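My mother's recipes have no numbers in them. When I moved away from home I asked her for the recipe of the radish soup, and she told me on the telephone: some radish, enough water, and then you wait until it looks right. I wrote this down in a notebook, very seriously, as if it was useful. I still have the page. Under the words "until it looks right" there are two lines, which I drew because I thought this must be the important part.

For a long time I was ashamed that I could not cook from such instructions. Now I am trying again, and this blog post is about what I have learned since last winter.

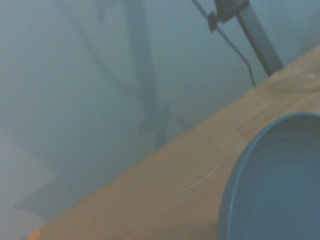
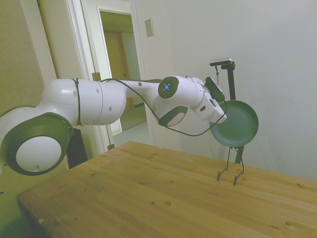 Light wooden table in both. The blue bowl is in the first one, the green pan in the second.

The first thing I learned is that my mother does measure, only she does not know it. When I visited her in December I stood next to her in the kitchen with a small scale. She put soy sauce into the pot directly from the bottle, and I asked her to pour it first into my cup. She became a little angry with me, but she did it. We made the same soup on 5 different evenings, and every time I wrote down the weight of the radish after she had cut it. She never looked at the scale. The results were so close to each other that I felt quite stupid with my notebook.

My friend Seon-mi Ki had the same experience with her aunt, Mi-kyung Moon, who makes the best dumplings I have eaten in my life. Seon-mi wanted to know how much salt goes on the cabbage before it is pressed. The aunt showed her the palm of her hand and said "until here". So Seon-mi took the salt from the palm and weighed it, and now the family has a number. But her own hand is smaller, and her cousin's hand is much bigger, and I think there were many salty dumplings in that family before the scale came.

I should say that I am not against recipe books. I lived for two years in Urolham, where I knew almost no one, and a recipe book was my company in the evenings. My neighbour there, Hauke Kramer, lent me his. It was an old one, full of stains, and he had written remarks beside many recipes: "too sweet", "better the next day", "not for guests". I liked the remarks more than the recipes. At the potato salad he had written only "Mother's is different". I asked him in which way it was different, and he thought about it for a long time and then said that she used warm broth. He had never written this in the book. When I gave it back to him I had added it with a pencil, with his permission.

This is perhaps the reason why I started my own notebook in a different way. On the left page I write what the person says, in the same words, even if it does not help. On the right page I write what I saw and what I weighed. For the radish soup the left page says "some radish". The right page says that the radish is cut in thin squares, that it goes into the pot before the water and is stirred in sesame oil until the corners become clear like glass, and that the lid stays off at the beginning. My mother had never mentioned the oil. She said that everybody knows this.

I have now filled most of the notebook. There is also one page from Gil-soo Noh, who worked with my father and who cooks only one dish, a stew with old kimchi. He told me the recipe three times and each time it was different, and he insists that they are all the same. I have written down all three. I will cook them one after another and tell you which one I prefer, but I will not tell him.

Some things I still cannot write down. My mother can hear when the rice is ready. I have listened very carefully and I hear only a pot. She says it will come with time, and that I should put away the scale when I do the rice, so this I am doing now every Sunday. Last week it was a bit burnt at the bottom. We poured hot water over the burnt part and drank it after the meal, as we did when I was a child, and it was very good.

If somebody in your family cooks without numbers, please write to me what they say instead. I am collecting the expressions for the last pages. Until now my favourite comes from Woo-jin Gil, whose grandmother salts her soup "until it stops being shy".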